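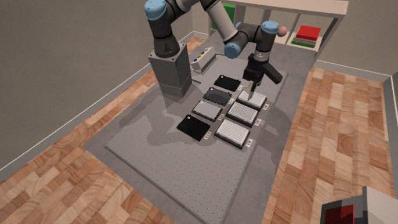 Home Water Test Kits – Frequently Asked Questions

Do I need a test kit at all?
Maybe not. If you're on the Tendham town supply, the yearly report is free and covers far more than any strip will. Private wells are another matter.

The box says it checks for 100 contaminants. Is that good?
It's a big number. Ask which ones, and at what level. The Gullside kit we looked at lists 18 on the strip itself. The rest need a mail-in sample, and you pay extra for that.

Can I trust the color chart?
Up to a point. Two people in the same kitchen will read the same strip differently. Use daylight, and treat the result as a hint.

A salesman tested my water for free and it turned brown. Should I worry?
Be careful. Some of those demos react to plain minerals – the stuff that leaves scale in your kettle. Get a second test from a lab that doesn't sell filters.

How often should a well be tested?
Once a year for bacteria, and again after a flood or pump repair.

Do kits expire?
Yes. Check the date before you buy. We found 4 old ones on the clearance shelf at Hamevell.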